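House Rules for Two Arms and a Sink

I promised back in July that I would write up the rules we follow when the arms are working in the Geltthorpe kitchen, and then of course I kept putting it off. Well, we just passed session 100, so I have run out of excuses!

The first rule is the one I care about most – only one gripper goes below the rim of the sink at a time. The other one waits up high until the first is clear. It makes everything slower, and I know it looks fussy, but two arms sharing a small basin will find each other sooner or later, and I would much prefer to wait.

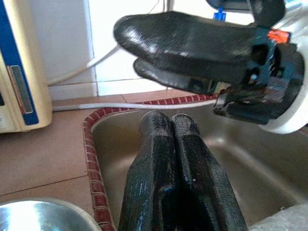

Two grippers at the kitchen sink, with the tiled wall behind.

Rule two is about cables. Anything with a cord gets looked at before the arms are switched on, and we write down where the cord runs. Our checklist (we call it Conditz, after an old joke) has nine lines on it, and three of them are cables in one form or another.

Then there are the finger pads. Wipe them, look at them under a good light, and if you find a nick, log it even if it seems too small to bother with. I skipped that once in session 58 and spent a whole evening wishing I hadn't.

Next time I want to get into stop buttons and who gets to hold them, which is a longer conversation than you might think.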